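What Is a Freethinker?
By Shuk-fan Choi
Fu Kids' Pages, 24/10/2024

A girl wrote to me and asked, "My grandpa says he's a freethinker. Does that mean he gets to think without paying?" I laughed so hard I had to put my tea down. It's a great question though, and I've had over 80 letters from kids this year asking something close to it, so let's dig in!

The "free" part is like the free in "free to go." A freethinker is a person who wants to make up their own mind about big questions by looking at reasons and evidence. How did the world begin? Is there a god? What happens when we die? What makes a thing right or wrong? Some people answer those questions with what their religion teaches. A freethinker says, "Let me look into it, and I'll tell you what I think when I'm done." (Sometimes they're never done. I'm 2 big notebooks in and still going.)

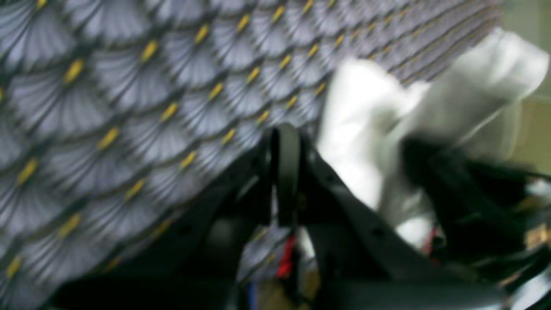 Fan pattern with a bright yellow dash at the base of each fan.

Is it a religion?

Nope. It doesn't have a holy book, and you don't have to join anything. Plenty of freethinkers don't believe in any god, and the word for that is atheist. Others say they don't know, or that maybe it can't be known, and they often call themselves agnostic. You say it ag-NOSS-tick. I said it wrong until I was in college, so don't feel bad if it takes a few tries.

You might also hear the word humanist. Humanists care a lot about people being kind and fair to each other, and they look for ways to do that using reason and caring. My friend Shuk-fan Kao (yes, we have the same first name, and yes, our mail gets mixed up) is a humanist who leads weddings. There's music and crying and cake, same as at lots of other weddings, but no prayers unless the couple wants some.

Did people get in trouble for it?

They did, and this is the sad bit. Long ago, in a lot of countries, you could be put in prison for saying you didn't believe what the church or the king believed. Books were burned. Some people were even killed. In some parts of the world it's still dangerous today. So when you read about a freethinker from the old days, remember that saying "I'm not sure about that" out loud could take a whole lot of courage!
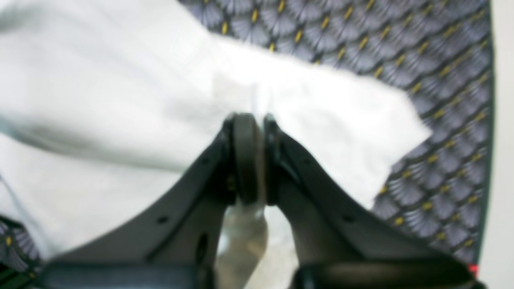
Photo: Clonari

The library in Senorwood, where I spend far too many Saturday-type mornings, has a collection of old pamphlets that freethinkers printed and passed around. There are 1,783 of them. The paper is thin and the letters are tiny, and a few people signed with made-up names so they couldn't be found. My favorite is a grumpy one about whether shops should be allowed to open on the day of rest. It goes on for pages and pages.

Can I be one if my family is religious?

What you believe is something you get to work out over your whole life, and you don't need a label for it right now. Some kids go to a church, a mosque, a temple or a synagogue and ask questions the whole way home. Lots of religious people love a good question too. If you're wondering about something, try asking a grown-up you trust, "How do you know?" Say it nicely. It works much better at dinner than at bedtime, trust me.

Try this at home

Pick something you've always believed. It can be small, like "goldfish forget everything" or "you can't sneeze with your eyes open." Write down why you believe it. Did you see it yourself? Did a person tell you? How did they find out? Then look it up in a couple of places and see if you still agree with yourself. I did this in June with the goldfish one and had to change my mind, which stung a bit, because I'd been telling people that for years.

Words to know

Atheist: a person who doesn't believe in any god.
Agnostic: a person who says they don't know if there's a god, or that it can't be known.
Evidence: facts or clues that help show if something is true.
Secular: not connected to a religion.

Next time I'll answer the letter about why some people in court promise to tell the truth without using a holy book.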